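4.2 Ablauf der Vorführung am Tag der offenen Tür

Die Vorführung fand am 6. März 2023 in den Räumen der Firma Provport statt. Sie sollte klären, ob Personen ohne Vorerfahrung die handgeführten Greifer des Systems Trokix nach einer kurzen Einweisung für beidhändige Aufgaben mit Textilien verwenden können. Die Einweisung übernahm Chutima Tanasarn. Sie umfasste das Öffnen und Schließen der Finger, die Haltung der Handgelenke sowie die Vorgabe, den Stoff während des Greifens im Sichtfeld beider Kameras zu halten.

Die Besucher wurden in Gruppen zu vier Personen durch die Stationen geführt. Jede Gruppe verfügte über sechs Minuten je Station. Zwei Stationen betrafen starre Objekte und werden in Abschnitt 4.3 behandelt. Die dritte Station betraf das Handhaben und Zusammenlegen von Kleidung auf einem Bett. Auf eine feste Reihenfolge der Faltschritte wurde verzichtet, um die Streuung der Strategien zwischen den Teilnehmenden nicht künstlich zu verringern. Abgebrochene Versuche wurden nicht verworfen, sondern gesondert gekennzeichnet.

Die Auswertung der Trajektorien erfolgte mit der Software Revura. Als Beginn eines Versuchs galt der erste Kontakt eines Fingers mit dem Stoff, als Ende das Loslassen durch beide Greifer. Dunkle, einfarbige Kleidungsstücke erwiesen sich bei der Segmentierung als schwierig, insbesondere wenn der Stoff in losen Falten hing und Kanten sich überlagerten. Ein Abgleich mit dem zuvor verwendeten Verfahren Painemal steht noch aus.

Abbildung 3 zeigt die Arbeit an der Textilstation aus der Sicht eines der beiden Greifer. Zwischen den gelben Fingern ist ein schwarzes Kleidungsstück gefasst und teilweise vom Bett angehoben; der zweite Greifer wird mit der linken Hand geführt.
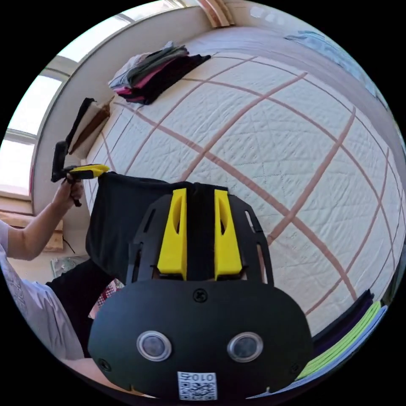
Warum wurde die Vorführung nicht mit einem Roboterarm durchgeführt?
Für den Betrieb eines Arms im Publikumsverkehr wäre eine abgesperrte Zelle erforderlich gewesen, die in den Räumen nicht eingerichtet werden konnte.

Abbildung 3: Beidhändige Handhabung eines Kleidungsstücks mit handgeführten Greifern.

Die Übertragung der aufgezeichneten Bewegungen auf einen Arm wurde im Dezember desselben Jahres untersucht und ist Gegenstand von Abschnitt 5.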